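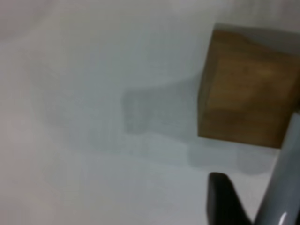 Last changed: July 12, 2025

Table Attendant, Robot Section (two openings)
Gimitwood, Ollton workshop

We make and pack wooden coffee sets: mug stands, spoon rests, the small blocks that go under them. For years every piece was handled by people from start to finish. Since last November part of the handling has been moving over to robot arms, and the work on our floor is changing with it. We're looking for two people who would like to be in the middle of that change (and who can put up with it being messy some weeks!).

What the job is

You will look after one or two tables. On each, an arm practices the moves we want it to take over: picking up a block, shifting a mug, setting a spoon down across its rest. You lay out the pieces, start the run, watch it, stop it when you don't like what you see, and write down what happened in plain words. Those notes go to Bleddyn Llewellyn, and they really do get read — half the changes we made this spring began with a line in somebody's notebook.

You will also spend two mornings a week at the hand bench, sanding and packing. Everyone in the section does. It keeps your eye in, and the arms need people who know what a well-set piece looks like.
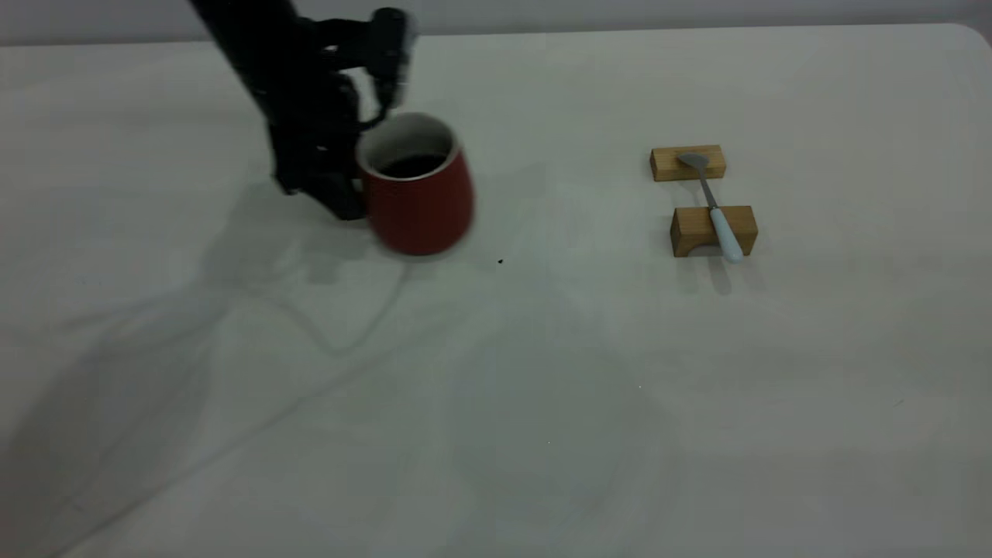 Mug and spoon work at one of the tables.

What has changed for us

The repetitive lifting is going down. In its place there is more watching, more resetting and a lot more talking to each other. Some of us loved that from the first day. Others missed the rhythm of the old bench, and a few went back to it full time, which was fine. Staff hours have stayed the same. The pay grade for table attendants is one step above packing, because you carry the decision to stop a run.

The software, which we call Skernier, is learned on the job. You don't need to code. Training takes 12 working days, paid in full, alongside someone who already does the work.

You might like it here if

you notice small things and say so
you can do the same setup many times over and still care about the last one
you're comfortable on your feet for much of a shift
you have worked with your hands somewhere: a kitchen, a garage, a sewing room, anywhere
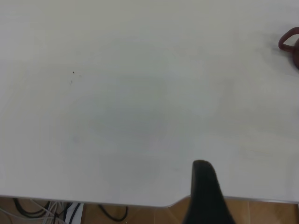
Loukia Kontogiannis told us she had expected to feel like a babysitter for a machine, and that for the first week she did. What changed her mind was being asked why she had stopped a run and then seeing the setup altered the next day. She still thinks the early shift needs a second attendant, and she is right, so that is one of the two openings.

How to apply

Write us a page about work you've done and what you liked about it. No formal resume needed. Put reference 474 at the top and leave it at the Deligiannis building, room 122, or mail it to the same address. Everyone who applies can come and spend an hour at a table before deciding.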